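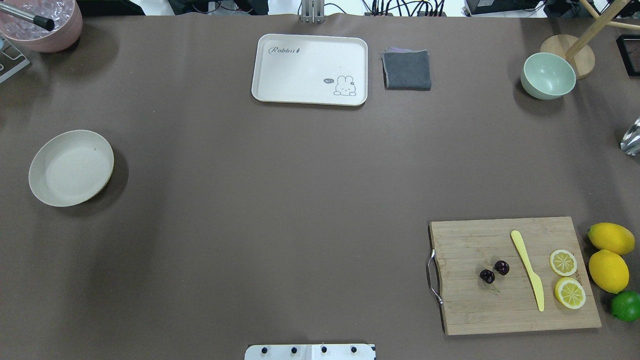
## Dredel 7-gun cabinet: two months in

I'd been putting off replacing my old cabinet for ages, mostly because the old one is a lump of a thing that came with the house and getting it off the wall meant finding out what was behind it. Then my father-in-law gave up shooting and passed his side-by-side on to me (all done properly, with the paperwork), and suddenly I had four guns and room for three. So, shopping it was!

I looked at a Kiani first. Lovely paint, nice deep door, but it was £432 before delivery and I couldn't see what I was getting for the extra apart from a fancier handle. The Dredel came to £209 from Bonemia, and they threw in a set of fixing bolts, which I ended up not using. More on that in a minute.

### Getting it in

It's heavy. I know, it's a steel box, it's meant to be heavy, but I'd cheerfully told the delivery driver to leave it on the drive and then spent a good while staring at it. My neighbour Dagim Wolde came over with a sack truck and we got it up the stairs between us, with a bit of language on the half landing.

There are four holes pre-drilled in the back and they line up, more than I can say for the last one. The supplied bolts are fine if your wall is nice solid brick. Mine is old and crumbly on that side, so I bought longer ones and took my time. If you're at all unsure, ask your local licensing people where they'd like it to go before you drill anything. I rang mine and they were very helpful, and it saved me putting it in the hallway, where I'd had my heart set on it.

### Living with it

The good bits first. Two locks, top and bottom, and both turn smoothly. The door doesn't drop when it's open, so you aren't lifting it with your knee to shut it again. The foam barrel rests are firm and haven't started peeling, and the base has a thick rubbery mat that doesn't mark the butts.

Now, "7-gun". Seven very slim guns with no slings and no scopes, perhaps! My four go in comfortably and I could squeeze in a fifth if I were careful, but with a scoped rifle in there you'd lose a space straight away. That isn't only Dredel, every maker seems to count this way, so buy bigger than you think you need.

My real moan is the keys. You get two sets, and the keys for the top and bottom locks look identical apart from a tiny stamped number. I get it wrong every single time. I've put a dab of nail varnish on the top ones, which I must do again as it's already chipping.

There's no inner ammo box on this model either. You can buy one as an add-on but I've kept my old Burkano one, bolted up separately in the same cupboard. It takes 400 cartridges if you stack them neatly, and I never do.

### Would I buy it again?

Yes, at that price. If it had been nearer the Kiani I'd have wanted better keys and a shelf. The paint has one scratch near the hinge, entirely my doing (sack truck, see above), and Bonemia posted me a little touch-up pot free when I asked. I haven't got round to using it.

One last thing, measure your skirting board. Mine sticks out further than I'd thought, and I had to pack the gap at the back with a strip of hardwood before it would sit flat.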